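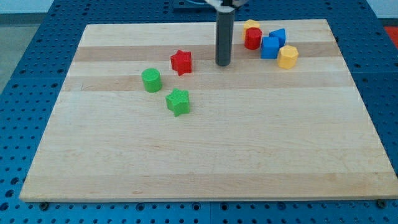 Comparing a rod pusher with a two-finger gripper on small blocks

Quick write-up before I forget the settings. You want to know if a plain rod will do for sorting jobs or if you need a proper gripper. Takes an afternoon — less if the arm is already calibrated.

What you need
Any small arm with a tool flange (ours is the Pasaribu). A round-ended rod. A gripper to compare with, we use the Alance two-finger. Printed blocks, mixed shapes and colours. Flat wooden board, fixed down.

1. Fix the board first. Bolts into the table holes. Push it hard by hand. If it shifts at all, start again.

2. Fit the rod. Hang it straight down, 90 degrees to the board. Set the tip height to 2 mm above the wood. Touch off at all four corners, not just the middle. Boards warp.

3. Put the blocks out. A few with space round them, the rest bunched up close. The bunch is the real test. Spread everything out and both tools look great, which tells you nothing.

4. Slow pushes. Start at 18 mm/s. Cylinders will run off line if you catch them off centre. Stars catch on a point and spin. Cubes behave.

5. Run the same layout again with the gripper. Same start positions — mark them in pencil or save a picture from the overhead camera and line up to that.

6. Write down every miss as it happens. You wont remember later.

What we got at Cesgate
23 runs per tool, same layouts. Rod was better at breaking up the bunch, no finger clearance to worry about. Gripper won easily on anything that had to end up in an exact spot. Stars were a pain with both. If most of your work is clearing or spreading, stay with the rod, it's cheaper and theres nothing to jam.

Problems
Tip scrapes the board: redo touch off, check the rod hasn't slipped in the clamp.
Block tips over instead of sliding: contact too high, or too fast.
Cable snags near the mount: leave more slack, tape it higher up the arm.

Camera comparison to follow, probably May.

14 shares | 3 comments
Contact | © Nurmont Workshop Notes | Back to top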